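Renting the recital hall at Giratitz Arts House: is the piano included?

Posted in: Venues and Stages

Nikola Górecki
Hello everybody. I play in a small amateur chamber group and we want to give one concert in October. We are looking at the recital hall in the Giratitz Arts House, the one with 298 seats. The price list says "hall with basic equipment", but it does not say if the grand piano belongs to basic equipment. Also I would like to know if we can serve drinks in the foyer after the concert. I wrote to the office two times and did not receive a reply yet. Maybe somebody here has rented it before?
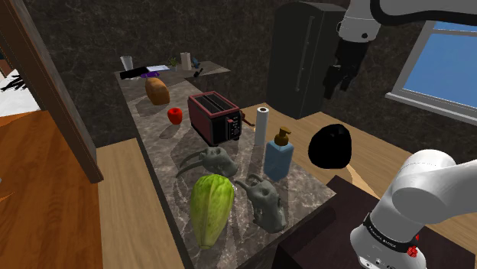
Kitchen island with marble top

2 replies

Eliécer Escobar
We rented this hall last season for our choir, so I can tell you how it was for us. The piano is there, but it is not in the basic price. We paid 100 extra, and the tuning was included in that. You must ask for the tuning when you sign, not later. The hall itself was 3,000 for the evening, with one technician and the dressing rooms. Rehearsal on the same day starts at 2 p.m., and before this hour they do not open the stage door.

For the foyer you need to fill in a separate form. They allowed us wine and cold snacks. Nothing may be cooked there, and glasses are not allowed inside the hall.

If your audience is small, ask also for the Penora studio on the second floor. It has 78 seats and an upright piano, and the sound is quite dry, but for a quartet I liked it more than the big hall. 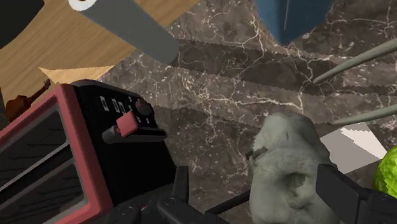 More from Eliécer Escobar: how to reach the office

The e-mail on the website is read very slowly. It is better to call in the morning, or to go to the box office before a performance and ask for the rental desk.

Xu
not sure about Giratitz but in Erkerholm the piano was always extra, so probably same. bring your own music stands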